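Last updated: 25/07/2025

Today I want to write a few posts about a very small subject: how to put plastic plates and cups in a bin so that you can find them again. Please be patient with my English, I will try to be clear.

In our shared kitchen at Trillada we had all the dishes on open shelves. It looked nice for the first month. Then dust came, and every plate had to be washed before eating and again after eating. I was tired of this already in June.

So I bought a big blue bin. It is the simple kind, with a rolled rim and rounded corners, and without any dividers. Dividers look clever in the store, but my plates never had the size that the dividers wanted.

My first rule is that plates go in flat, and the wide one goes in first. The orange plate is smaller than the pale one, so it sits on top and I can still see the edge of the one under it. The cups can wait beside the bin until the plates are in.
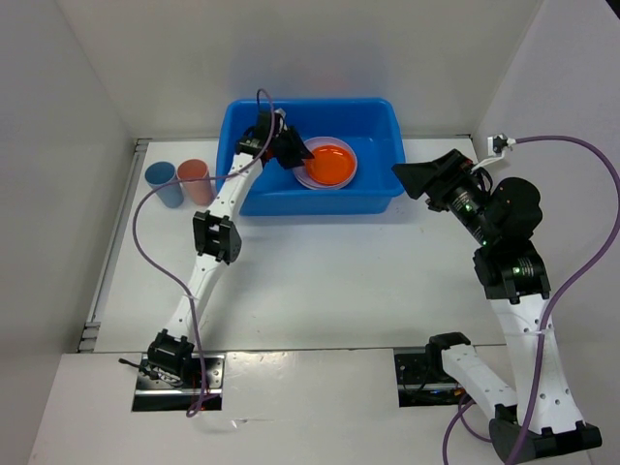

Should the cups go into the same bin with the plates?

They can, if they have their own end of the bin. I put the plates at one end and stand the cups upright at the other, and I never put a cup on top of a plate stack. When I did it, the cup fell over each time I pulled the bin out.

I also tried to put the plates on their edge, like in a drying rack. Xia is the name of the rack I had before and it held them very well. A bin does not hold them. They slide down slowly and in the morning you have a fan of plates. I gave this up after 3 days.

About color. My plates are all different colors and for a long time I thought this was a mistake of mine. Now I like it. If I want the orange one, I see the orange one. With a white set from Cloketti (my mother has it) you must lift everything to learn which size is below.

A thing I am still not sure of is where the first plate should be. A plate on the right side leaves the left side free for the next pile. A plate in the middle makes the bin easier to carry, but then the space on both sides is too narrow for another plate. For now I start at the right and keep the plate flat on the floor of the bin.

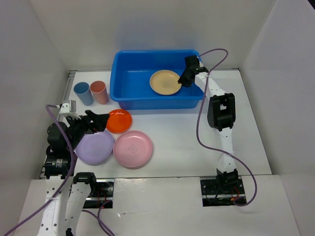

Vanov replied that a folded dish towel on the floor of the bin stops the first plate from sliding, and that it is also much quieter when you carry it up the stairs.

I did not think of the towel, thank you. I will try it with the old green one. My only worry is that the towel must be fully dry, or the bottom plate will smell. I will write again when I have used it for 5 days.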